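Ticket 189: Gripper budget for the Virkthorpe packing bench
Opened by: Wing-sze Yip
Status: Open, again
Priority: Medium (was High until the invoice arrived)

Problem
We have money for one gripper and quotes for two. Lesari want 1000 for the wide-opening model. Salian want 300 for theirs, then another 113 for the mounting plate, mentioned on page four in a very small typeface.

Tried so far
Asked Salian whether the gripper can be used without the mounting plate. They said yes, if we hold it.
Asked Lesari for a discount. They offered a mug.
Asked Finance to move the purchase to October, when the new budget starts. Finance asked what a gripper was. Explained. Finance asked whether we could use the old one. The old one is why there is a ticket.

Update, 2026-08-30
Stopped arguing over data sheets and set up the job in Zusix, on the grounds that simulated crates are free to drop. The licence is already paid for, so this is the cheapest line in the whole plan. First approach to the wooden piece, fingers fully open, nothing between them yet:

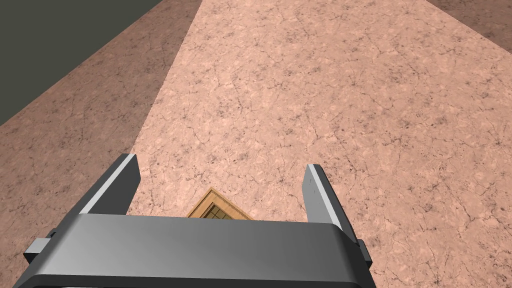 Still to settle
1. Finger spacing. Need the widest item on the packing list, measured by someone with a ruler this time.
2. View from behind the gripper. The palm bar hides most of the piece at this point in the approach. If the real camera goes in the same spot we may need a second one, and there is no budget line for a second one.
3. Table finish. Zusix has given us pink marble. Please do not cost this.
4. Spare fingers. Neither quote includes any. Have written to both firms.

Leaving the ticket open until Salian reply about the plate. Lesari's mug has been delivered.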